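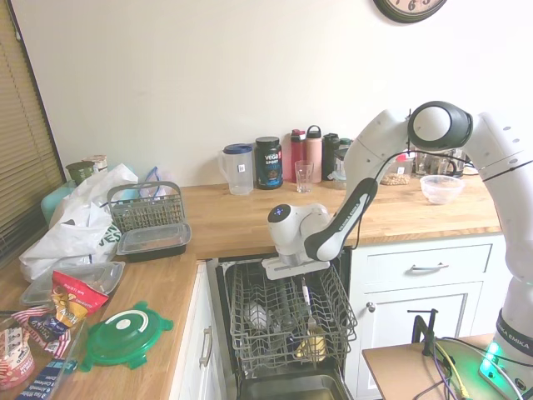 How does a dishwasher get things clean?

A dishwasher is a cupboard that washes up. It looks simple from the outside, but there is a pump, a heater, a filter and a lot of moving water behind the door.

Getting the water in

When you shut the door and press start, a valve opens and cold water from the pipe runs into the bottom of the machine. It does not fill up like a bath. Only a shallow pool is needed, and the same water is used again and again during each part of the wash. A heater warms it up.

Spray arms

Under each rack there is usually a long flat bar with holes in it, called a spray arm. The pump pushes water into the arm and it shoots out through the holes. The holes are set at a slant, so the water pushes the arm round as it leaves. No motor turns it -- the water does the job. You can see the same thing with some garden sprinklers.

Why are there two racks?

Most dishwashers have an upper rack and a lower rack. Both are made of wire with big gaps, so water can get through from underneath. They roll out when the door is folded down.

The upper rack is for cups, glasses, small bowls and light plastic things. In many machines the heater is at the bottom, and thin plastic can bend if it gets too hot. Plates and pans go in the lower rack.

Cups go in upside down. A cup the right way up fills with dirty water and stays full. Long spoons and spatulas can lie flat in the upper rack, as long as they do not poke down and stop the spray arm turning. Sharp knives are a job for a grown-up.

What does the tablet do?

Water does not mix well with grease. Detergent breaks the grease into tiny drops that the water can carry away. It also contains enzymes, which break up bits of egg, porridge and pasta. Dishwasher detergent is strong, so do not touch it or open the packet yourself.

Try it at home

Put a little cooking oil on two old saucers. Rinse one under the cold tap. Wash the other in warm water with a drop of washing-up liquid, and leave it to stand for 20 minutes first. Feel both with a fingertip. Which one is still greasy?

Words to know

Detergent: a cleaning substance that helps water lift off grease.
Enzyme: something that speeds up the breaking down of food.
Valve: a kind of gate that lets water through or stops it.

Osescombe Children's Library, Home Science pages
Last updated Jan 30, 2022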